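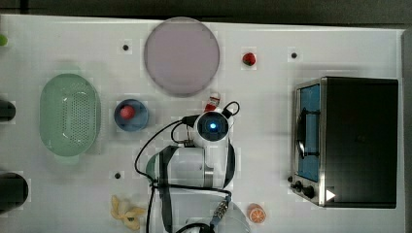
**What does a sympathetic string do when the main string above it is stopped a few cents flat?**

It still responds, but with a lower peak and a slow beat between the driven and free vibration, and past a certain offset the response falls below the level of the body noise.

## 1. Purpose

The project measured how far a played note can drift from the tuning of a sympathetic string before the resonance is lost. The instrument was a student-grade sitar bought from Devard, with 11 sympathetic strings, all plain steel. Four of them were used.

## 2. Setup

The instrument was clamped at the lower gourd and at the neck, with felt under both clamps. A contact pickup was fixed to the soundboard 14 mm from the edge of the small bridge. Strings not under test were damped with cloth tape.

The main string was plucked by a weighted release arm so that the displacement was the same on each trial. It was then damped by hand two seconds after release, and the remaining signal was taken as the sympathetic response.

Recordings were split into single plucks with the Tostirach script from last year's course. It missed soft onsets, and 147 plucks had to be marked by hand.

## 3. Data

In total, 3958 plucks were recorded. Of these, 277 were rejected for clipping or for a late hand damp, leaving 3681 for analysis. Detuning ran from 0 to 30 cents flat in steps of two cents. Sharp offsets were left out because the tuning peg on the main string slipped under added tension.

## 4. Results

- At 0 cents the response was clear on all four strings.
- From 2 to 8 cents the peak level dropped steadily and beating was visible in the envelope.
- From 10 to 16 cents the result depended on the string. The two longest kept a usable response and the two shortest did not.
- Above 16 cents no string could be separated from body noise.

The curved face of the small bridge probably affects these limits. Filing it changes the buzz and the decay time, and our bridge was left as delivered.

## 5. Sources of error

Room temperature was not controlled. The steel strings went flat during long sessions and were retuned every 20 minutes, so a trial late in a block may carry an extra offset of up to one cent. Hand damping also varied between operators. The Miah block was run by one operator only and shows less spread than the Suva block, where two people took turns. The blocks are named after the rooms.

## 6. Further work

Repeat the test with a mechanical damper and a geared peg, and include sharp offsets. Raw files and the corrected onset list are in the January folder.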